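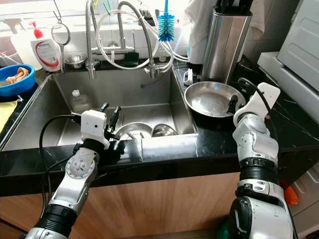
tollton_wilmer
Evening all. Our house rule at Tollton is that a second person stands by the stop button whenever the arms work near a sink. Too fussy, do you think?

HÑahui
Not fussy at all, Wilmer, I'd keep it! I'd also write down a grip limit for pans, and keep cables well clear of the basin.

agudelo200
Sorry, I disagree (kindly meant!). One person is plenty if the button's within reach.

HÑahui
Until they're reaching for a towel, love.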